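## 3. Regeln für saubere Aufnahmen mit dem Handgreifer

Jetzt wird es richtig schön: Der Greifer ist montiert, die Software läuft, und Sie dürfen selbst Hand anlegen! Bevor Sie loslegen, lesen Sie dieses Kapitel bitte einmal ganz durch. Die Regeln stammen aus der Pilotphase bei Rarside, und Hakim Wibisono hat sie nach über 500 Durchgängen noch einmal gründlich gestrafft.

### 3.1 Vor dem ersten Griff

1. Tischfläche frei räumen. Auf dem Tisch bleibt nur, was zur Aufgabe gehört.
2. Beide Fingerbeläge prüfen. Fusseln mit einer weichen Bürste abnehmen, niemals mit Lösungsmittel.
3. Greifer dreimal langsam ganz öffnen und schließen. Die Finger müssen gleichmäßig laufen -- ein Ruckeln deutet meist auf Staub im Gelenk hin.
4. In Flullia ein neues Protokoll anlegen und die Aufgabennummer eintragen.

> **Vorsicht:** Nie zwischen die Finger fassen, solange der Abzug gezogen ist. Quetschgefahr!

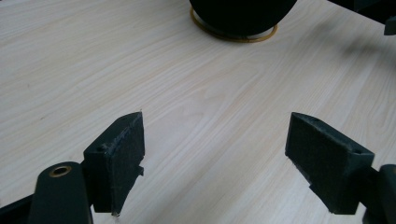
### 3.2 Anfahren und Greifen

1. Mit geöffneten Fingern beginnen und die Startposition drei Sekunden ruhig halten.
2. Das Objekt in einem Zug anfahren, ohne Zwischenstopp. Gleichmäßig ist hier viel wichtiger als schnell, und nach ein paar Versuchen macht das wirklich Spaß.
3. Die Finger erst schließen, wenn das Objekt mittig zwischen den Belägen liegt.
4. Anheben, ablegen, Finger ganz öffnen, zurückziehen.

**Hinweis:** Runde Objekte rollen gern weg. Setzen Sie möglichst auf Höhe des größten Durchmessers an und drücken Sie nicht von oben nach.

**Hinweis:** Misslungene Griffe bitte nicht löschen! Markieren Sie sie im Protokoll mit »F« -- auch diese Durchgänge werden ausgewertet.

### 3.3 Pausen und Wartung

- Nach sechs Durchgängen kurz absetzen und das Handgelenk lockern.
- Nach 3000 Schließvorgängen die Beläge tauschen (Satz »Stendgate«, siehe Ersatzteilliste).
- Schrauben nur handfest anziehen.

Fällt der Greifer herunter, den laufenden Durchgang abbrechen und die Kalibrierung aus Kapitel 2 wiederholen.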